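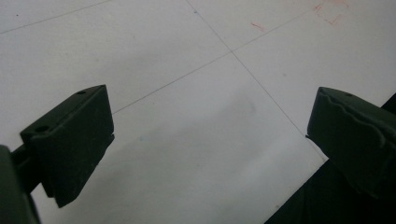
What does the Werlow robotics club do?

We teach secondary students to build small machines that pick things up and put them down where they were meant to go. Some weeks the machines manage it. The club meets after school in the old art room at Kondthorpe, and anyone in Years 7 to 12 can join without knowing a thing about motors or code.

About the club

If you have read other schools' pages on this subject you will have been told that robotics prepares children for the jobs of tomorrow. We don't know what those jobs are, and we doubt the people writing the pages do either. What we can tell parents is that a student who stays with us for a year will be able to use a screwdriver properly, read a wiring diagram, and explain why a program that worked last week has stopped working. Whether that leads to a career is their own affair.

The club was started by Meinrad Zürcher, who teaches maths and was against the idea when it was first put to him. He had seen a cupboard full of kits bought for an earlier program, most of them built once from the instructions and put away. His condition was that we would have no kits with one right answer. Students get a task, a box of parts and a practice surface ruled into squares, and they have to work out the rest.

How a term runs

The main task is called Grid. A gripper has to take an object from one square and set it down in another, inside the lines. It sounds dull and a fair few students say so in the first week. By the middle of term they are arguing over finger pads and the colour of the marker, and we have to turn the lights off to make them go home.

Students work in pairs. We tried bigger groups and found that one person built the thing while the others watched, which looked fine in the newsletter and taught very little. Each pair keeps a paper logbook. Zulkifli Hartono reads them all, and he is more interested in the failed attempts than the tidy ones.

We are wary of demonstration videos, our own included. A gripper that succeeds on the fifth go can be made to look like a marvel if you only show the fifth go. At our open evening every pair runs the task live, and the misses are read out with the rest.

Competition

We enter the Ekura Cup each November. Last time our best pair finished 13th with 158 points, and lost 55 of the points they might have had to a cable that came loose. We have not won it and make no promises. Some of the teams ahead of us had machines that were plainly built by somebody's dad, and we would sooner come 13th.

Who runs it

Meinrad Zürcher looks after the mechanical side. Yanling Ding teaches programming and has little patience for code copied from a forum that the student can't explain. Zulkifli Hartono handles logbooks and judging practice. Emil Widmer, a former student, comes in to help the juniors with soldering.

What it costs

There is a $55 fee each term for parts. You don't need to buy a laptop or anything else, whatever the catalogues say. If the fee is a problem, speak to Yanling and it will be sorted out quietly.

Joining

Come to 2 sessions before you sign up. Forms are at the front office, or ask any of us in the art room.

Page last updated Mar 24, 2021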